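Home | Local | Opinion | Weather | Classifieds

Bostwood Votes to Keep Its Water Hard

January 25, 2020

Bostwood will go on descaling its kettles. Residents voted 642 to 200 against joining the Endale softened water system, ending an argument that has outlasted two mayors and a great many showerheads.

The plan would have added $100 a year to the average household bill. Supporters said that was less than most people spend on vinegar. Opponents said they liked vinegar.

"I've lived here my whole life and my tea has always had a skin on it," said Tane Pearce, who led the No campaign from a card table outside the Posel Street post office. "My sister moved to Endale and she can't rinse the soap off. She's been slippery for years."

The town's water remains safe to drink, according to the utility office, which has been saying so in the same leaflet for some time. It also remains hard on faucets, coffee makers and anything that gets wiped down and left to dry, kitchen counters included.

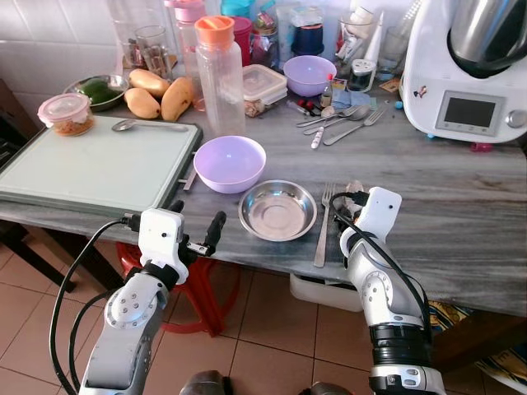 What happens now

The Endale pipeline will still be built, and will still run under Bostwood on its way to Alura, where voters said yes. Digging starts in April and will close one lane of Posel Street. Bostwood residents will therefore get the traffic without the water, an outcome Pearce called "a fair price."

Yes campaigners may try again once the pipe is in. Their yard signs, several of them noted, are reusable.

Share | 2 comments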